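# Hokton Tabletop Chores – Data Card

Maintained by the Iliscombe Household Automation Group. Contact: Anselmo Sampaio. Last revised 18 Apr 2021.

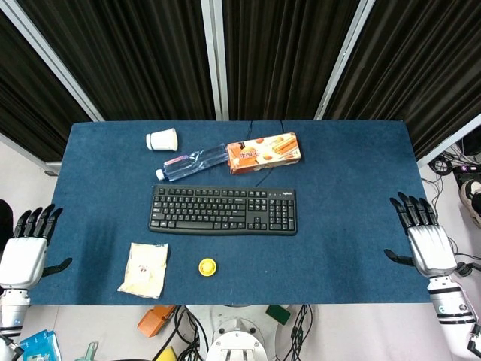 Hokton records attempts by a two-handed robot at small clearing and tidying jobs on a table. It was assembled to support a narrow question: which household chores can a machine complete today without help from a person?

## Contents

- 558 recorded attempts, of which 223 were completed without intervention
- 36 task instructions, written in plain English
- 2 outcome labels per attempt: `completed` and `assisted`

Objects are ordinary household and office goods, including cups, bottles, snack boxes, paper packets, bottle caps and keyboards. Starting positions were varied between attempts.

## Labeling

An attempt is marked `completed` only if every object named in the instruction reached its stated place. An attempt in which an operator touched the table or stopped the arms is marked `assisted`, whatever the final arrangement. Labels were assigned by one reviewer and checked by a second. Disagreements were settled by the maintainer.

## Findings to date

Boxes and upright bottles are handled with fair reliability. Flat packets and bottle caps are not – most attempts on these were assisted. Cups lying on their sides fall between the two. The group does not consider the present results sufficient to support unattended use in a home.

## Limitations

The set covers dry tabletop work only. It contains no dishwashing, laundry or food preparation. Attempt times were logged but vary with operator settings and should not be compared with human times.

## Related sets

Shop-floor sorting tasks are held separately under Medeiros. The label format is the same.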